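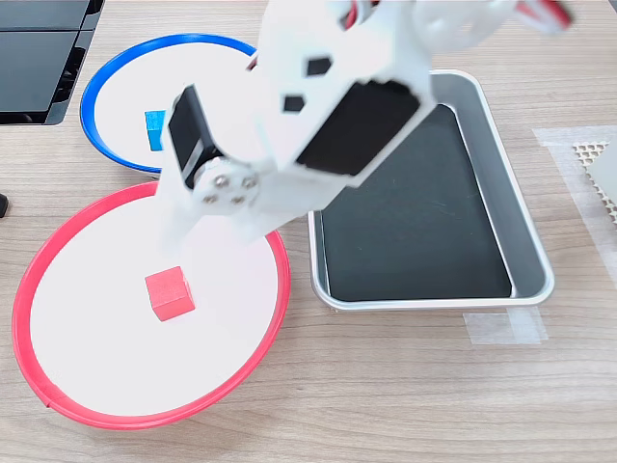 ¿Qué es un plato?
Un plato es un recipiente bajo, de fondo llano o poco hondo y casi siempre redondo, que se utiliza para servir la comida y para comer de él.

El plato forma parte de la vajilla, junto con las fuentes, los cuencos y las tazas. Se distingue del cuenco por su profundidad menor, aunque el límite entre los dos no es siempre claro y cambia de un país a otro. El plato sopero, por ejemplo, está en una posición intermedia.

Partes

En un plato de mesa común se reconocen el fondo, el ala y el borde. El fondo es la superficie donde se pone la comida. El ala es la parte inclinada o plana que rodea el fondo; algunos platos modernos no la tienen y suben directamente hacia el borde. Debajo se encuentra muchas veces un anillo de apoyo, llamado pie, que en la cerámica suele quedar sin esmalte.

El borde puede ser liso, ondulado o reforzado. Con frecuencia lleva un color distinto del resto de la pieza, por decoración o para separar juegos diferentes en una misma cocina. 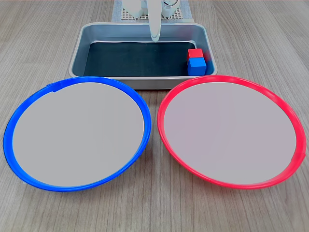 Dos platos redondos de fondo gris claro, uno con borde azul y otro con borde rojo rosado.

Historia

Los platos de barro cocido se conocen desde la Antigüedad. En la Europa medieval era habitual comer sobre una rebanada gruesa de pan duro, que absorbía las salsas, y más tarde sobre una tabla de madera, redonda o cuadrada. Las casas ricas tenían vajilla de estaño o de plata — esta última servía también como reserva de dinero y se fundía en tiempos difíciles.

La porcelana china llegó a Europa en cantidades importantes a partir del siglo XVI. Los talleres europeos la imitaron durante mucho tiempo con loza esmaltada, hasta que a comienzos del siglo XVIII se consiguió en Sajonia la fabricación de porcelana dura.

Para la producción en talleres pequeños existe poca documentación. Un caso estudiado es el de Tustitz, cuyo inventario, publicado por Zulmira Abreu, registra 1353 piezas, de las cuales 806 son platos llanos. Américo Brandão propuso para este conjunto una clasificación en 4 grupos según la forma del ala, que otros autores consideran demasiado rígida.

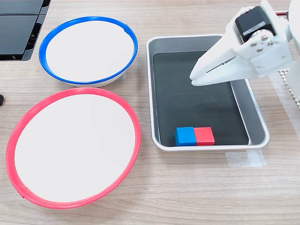
En el siglo XX se extendieron los materiales que resisten mejor los golpes, como el vidrio templado, la melamina y diversos plásticos. La melamina es ligera y se usa mucho en comedores escolares y en el camping, pero no conviene ponerla en el horno de microondas. El acero esmaltado, más antiguo, conserva su lugar en las cocinas de campo; cuando el esmalte salta, el metal que queda descubierto se oxida.

Tipos según el uso

Plato llano: para el plato principal.
Plato hondo o sopero: para sopas, legumbres y guisos con caldo.
Plato de postre: de diámetro menor que el llano.
Plato de pan: pequeño, se coloca a la izquierda del comensal.
Bajoplato: más grande que los demás, no recibe la comida directamente.

Véase también: cuenco, fuente, loza, vajilla.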